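Project Dodell, progress report for July
Work package: good practice for hand-held grippers

In this period we finished the second draft of the handling rules and tried them at the Ultstead site. The operators recorded 609 takes, and 39 of them were rejected, mostly for a late start signal. Prudard has sent its remarks on the draft and we accepted nearly all.

Rule 7 now says that the fingers must be fully open before each take begins, and that cables on the table are noted in the log.

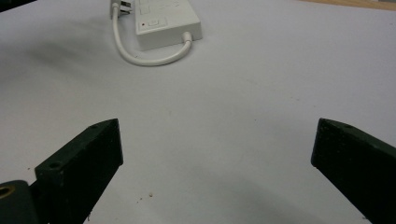
Rule 8, on cleaning the fingers between shifts, is still under discussion with Paredes. We expect to send the third draft in September.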